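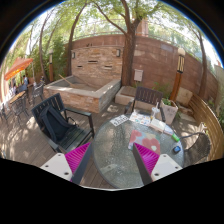

Patio, round glass-topped table. See item 4.

Outdoor Areas Walk-Through, Wastamden Guest House
Inspected by: Jean Laing
Date: 7/9/24
Copies to: Craig Munro, Meron Berhe

Marks used: OK, FIX, WATCH, N/A. I only mark OK when I have looked at the thing myself. "It was fine last time" goes down as WATCH.

1. Ground surface and walkways: FIX
The path from the side door to the patio has a raised edge where the slab has lifted. I was told it had been ground down. I put a straightedge across it and I doubt anyone has touched it. Craig, please find the invoice, and if there is one, ask what we paid for.

2. Steps and handrail: WATCH
Rail is tight at the top and has some give at the bottom bracket. The bolts look newer than the bracket does. Somebody swapped the easy part. Check again before the November bookings.

3. Outdoor lighting: FIX
The motion light by the gate came on when I walked up to it and stayed off when I came from the parking side, where guests actually come from. The box says it covers the whole approach. I would like to meet the person who tested that. Re-aim it and try it from the car park end, after dark, carrying a bag.

4. Glass-topped table: WATCH
Pebbled glass, darker rounded rim. I went around the rim with a gloved hand for chips and found none. I could not find a tempered glass mark. The supplier (Gramar) says all their tops are tempered, and maybe they are, but a sentence in an email is no use to me if one breaks under somebody's elbow. Ask again for the certificate. Until it comes: no hot pans on the glass, no sitting on it, and the card saying so goes back out.
Also check the feet. One rubber cap was missing and the table rocked. Folded cardboard is not a repair.

5. Chairs: FIX
Sat in every one. 2 have loose back legs and have been moved to the shed with tape on them. Please leave the tape on. In spring the taped chairs were back out in a week because someone thought they "seemed OK."

6. Umbrella and base: FIX
The base is too light for the umbrella. The label on the base says it suits umbrellas of any size, which can't be right. Keep it closed unless a member of staff is outside. Meron has asked for a heavier one twice now.

7. Grill and gas bottle: WATCH
Soapy water on the hose and the fittings, no bubbles. Hose date is still good. The bottle was standing closer to the wall than the manual allows, so I moved it. It will probably be moved back. Could we paint a mark on the ground?

8. Patio heater: N/A
In storage. The Fahmy leaflet says the tip switch "never needs testing." It needs testing. Do it before the heater goes out and write down who did it.

9. Outdoor outlets: FIX
Pressed the test button on each. 1 by the kitchen window did not trip. It is switched off at the panel and has a note on it. Florian Reisinger is booked to look at it. No extension cords through the window in the meantime, please.

10. Fence and gate latch: OK
Self-closes from wide open and from nearly shut. I tried it 5 times, having been fooled by this latch before.

11. Plants and pests: WATCH
Wasps going in and out under the eave near the downspout. The spray we bought (Nilesik) promises results overnight. I have my doubts, so have someone look the next morning before we tell guests it's sorted.

12. First aid box and extinguisher: FIX
Extinguisher gauge in the green, tag current. First aid box is short of burn dressings and has three pairs of scissors.

Comments

Craig Munro: The slab work was quoted at 3,000 and I have the quote. Still looking for anything saying it was done.

Jean Laing: A quote is what I expected you to find.

Meron Berhe: Table card is back out. Gramar replied that the certificate is "on file." I asked whose file.

Wubit Mekonnen: I used the grill at the staff lunch and the bottle was back against the wall. Moved it again. Yes to the paint.

Jean Laing: Items 1, 3, 5, 6, 9 and 12 stay open until I have seen them. Please don't tick them for me.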